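4. 거실에 스피커 놓고 소리 맞추기

상자에서 다 꺼내셨죠? 이제 제일 재미있는 부분이에요! 저는 Stisitz 북셸프 스피커를 Casado 앰프에 물려서 쓰는데, 다른 조합이어도 순서는 거의 똑같으니까 그대로 따라오시면 됩니다.

1) 앰프 전원 코드를 먼저 뽑아 주세요. 스위치만 끄지 마시고 꼭 코드까지요.

2) 스피커 선 피복을 벗기고 빨간 단자는 빨간 단자끼리, 검은 단자는 검은 단자끼리 연결합니다. 저는 처음에 한쪽을 거꾸로 꽂아 놓고 저음이 왜 이렇게 없나 한참 고민했어요(설명서를 세 번이나 읽고도요).

3) 스피커 두 대 사이 간격과 앉는 자리까지의 거리를 비슷하게 잡습니다. 정삼각형을 떠올리면 쉬워요. 트위터는 귀 높이쯤 오게 하고, 벽에 바짝 붙이지는 마세요.

주의: 선을 카펫 밑으로 넣으실 거면 밟히는 길목은 피해 주세요. 저는 벽을 따라 빙 둘렀더니 선이 모자라서 결국 하나 더 샀습니다.

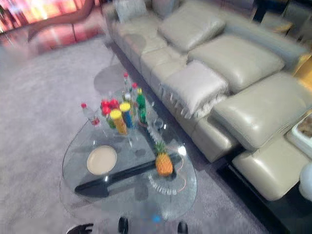 4) 안쪽으로 살짝 틀어 주세요. 처음에는 아주 조금만, 보컬이 가운데에서 또렷하게 들릴 때까지 조금씩 돌려 보시면 돼요. 너무 많이 틀면 무대가 좁아지는 느낌이 나더라고요.

5) 볼륨을 맨 아래로 내린 다음 코드를 꽂고 앰프를 켭니다. 그리고 천천히 올려 주세요. 천천히요!

6) 메뉴에서 테스트 톤을 고르고 1,000Hz부터 틀어 봅니다. 좌우 크기가 같게 들리면 2,000Hz로 넘어가고, 그다음에 113Hz를 들어 보세요. 113Hz에서 방이 웅웅거리면 스피커를 벽에서 한 뼘 더 떼고 다시 들어 봅니다.

참고: 딱딱하고 매끈한 면이 많은 방은 고음이 쨍하게 튀기 쉬워요. 그럴 땐 톤 조절에서 고음을 한 칸만 내려 보세요. 두꺼운 커튼을 치는 것도 꽤 효과가 있었어요. 낮은 탁자에 담요 한 장 덮어 놓고 비교해 보는 것도 재밌습니다.

7) 마음에 들면 설정을 저장합니다. 저장 버튼은 표시등이 깜빡일 때까지 꾹 누르고 계세요. 짧게 누르면 그냥 입력만 바뀝니다.

주의: 화면에 오류 611이 뜨면 선끼리 닿았다는 뜻이에요. 당황하지 마시고 코드를 뽑은 다음 단자 뒤쪽에 삐져나온 구리 가닥이 있는지 봐 주세요. 저는 7월에 이사하고 나서 이 오류를 두 번이나 만났는데 둘 다 가닥 하나 때문이었어요.

바나나 플러그를 쓰시는 분은 2번에서 피복을 조금 더 길게 벗기셔야 해요. Indstead 플러그는 나사를 끝까지 조이지 않으면 잘 빠지니까 살짝 당겨서 확인해 보시고요. 서브우퍼 연결은 다음 장에 따로 적어 두었습니다.

마지막 수정: 8월 18일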